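I love wiping down picture frames! It's such a small job, and a black frame that has gone gray with dust looks new again in a couple of minutes. I have 8 of them in the hallway and I do the whole lot in one go, usually in May when the windows are open and the light shows up every smudge.

**What you need**

- 2 soft cloths, one dry and one barely damp
- a dry paintbrush for the corners
- a smooth table with plenty of elbow room

Take the frame off the wall and dust the top edge first, then the sides. Keep one hand on the frame the whole time (mine slid off a glossy table once, and I still miss that glass). Turn it as you go, so you catch the outside edges too — they hold more fluff than you'd think!

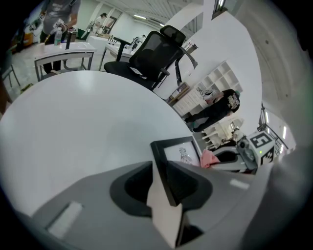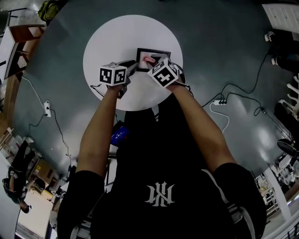 *Black frame or tray and pink object on the round white table*

For the front, spray the cloth and never the glass. Liquid creeps under the edge and wrinkles the paper, and a simple line drawing on white shows every ripple. One light pass with the damp cloth, then buff with the dry one in little circles.

My friend Bok-nam Hwang taught me to fold the cloth in quarters and flip to a clean side for each frame. So much better than what I was doing before, which was pushing the same dust from one frame to the next!

Black frames show lint, so wash your cloths without fabric softener and keep them away from the bath towels. If a frame still looks dull, go over it once more with the dry cloth before you hang it back up.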